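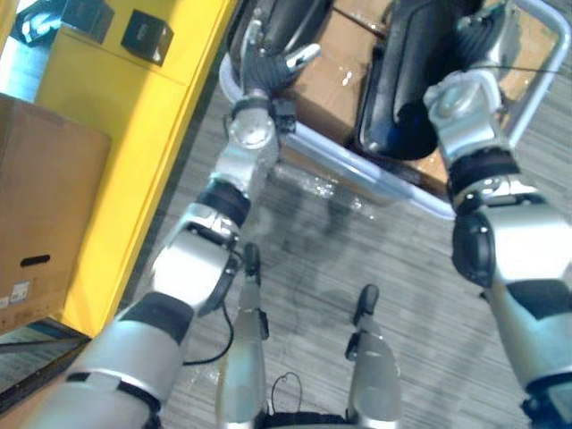 Is a small dehumidifier worth buying for an unheated garage?

For mine it has been, though I'd only say so about a desiccant one, and I'd want you to look at the gutters first.

I bought the Vomlow Dry 11 last May, paid £118 for it with a discount code, and it has now run for more than 1000 hours according to the little meter buried in its menu. I nearly went for the Mavton, which is cheaper and a good bit prettier, but the Mavton is a compressor type and my friend Lejla Milošević had one in her garage that spent most of the winter defrosting itself. She sold it to somebody with a nice warm laundry room and I gather they're both very happy.

If you don't know the difference (I didn't), a compressor machine works by chilling a coil so the damp in the air turns to water on it, and that goes badly when the air is already cold. A desiccant one has a wheel full of absorbent stuff and a heater to dry the wheel out again. It costs more to run but it carries on working when you can see your breath. Our garage is single skin brick on the north side of the house, so that settled it.

Before all this I'd tried those tubs of crystals from the supermarket. Please don't bother! I had them on every shelf and the cardboard boxes still went floppy, and I knocked one over behind the freezer and was mopping up sticky salty water for days. They're fine in a wardrobe, or a caravan that's shut up tight.

I do keep everything in clear plastic bins with proper lids now, which I should have done years ago. The sleeping bags and the padded coats were the first to go in, after I'd lost a perfectly good tent to black spots. But you can't put a workbench in a bin, or a bicycle, and lids trap the damp in as well as keeping it out if you pack things that aren't bone dry. So you still want the air right.
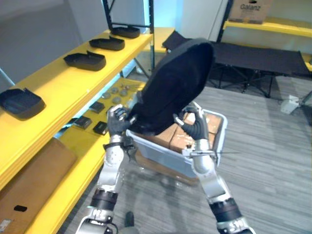 Setting it up

Very easy. Out of the box, plug it in, pick a humidity from the dial and leave it. The instructions are a single folded sheet and the diagrams are tiny, but there's not much to get wrong. It comes with a hose if you'd like it to drain continuously, and I did like that idea, until I found the hose was too short to reach my sink from any sensible spot. A longer one from Bokside fitted with a bit of swearing and a jubilee clip. It needs to run downhill the whole way — mine had a dip in it at first and the tank filled up as if the hose wasn't there.

I set mine to 55 and that seems to suit. I tried lower and it just ran and ran and the smart meter indoors looked quite alarmed.

What it's like to live with

Noise first, because people always ask. On low it's like a fan heater in the next room. On high you wouldn't want to stand next to it and have a conversation, but then it's a garage and I'm mostly in there on my own with the radio.

The tank is the weak point. It's small, it slides out from the back for some reason, and it has a flimsy handle, so before I sorted the hose I was walking it across the floor like an egg and spoon race. There's a beep when it's full. The beep doesn't stop until you go and deal with it, and it can be heard in the bedroom (ask my husband).

The filter pulls out of the side and wants a rinse now and then. Mine gets filthy, with sawdust and general garage fluff. A spare was £16 including postage, from Harasym, and I swap them over so one can be drying.

What it has done for the things I keep out there is harder to be exact about. The smell has gone, I'll say that straight off. My hand tools used to pick up an orange bloom over winter and this year they haven't. Steel things in general look happier. Rubber is a different story, and I'd hoped for too much there.

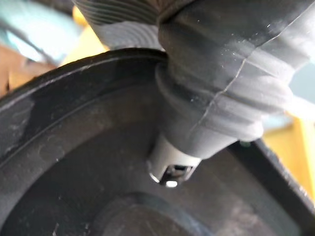 Dry air won't bring back anything that's already perished, and my wellies and the old bike tyres split along the folds just the same as they ever did. Age and sunlight do most of that, as far as I can tell. My neighbour Kamonchanok swears by silicone spray and keeping it all away from the window, and I've started doing both, so ask me next year.

Running costs are a bit of a sore point too. In a wet spell it's on for most of the night. I put it on a plug timer so it does its work on the cheap rate, and with that I can live with the bill. Just check that yours starts up again by itself after the power's been off. The Vomlow does, the Mavton apparently didn't.

Would I buy it again? I would, with the longer hose ordered at the same time. If your garage is heated or joined onto the house, get a compressor one and save yourself the electricity. And if you've got a leak, mend the leak — I spent the first fortnight drying out rain from a blocked downpipe and blaming the machine for being slow.

Four stars. It would have been five with a better tank.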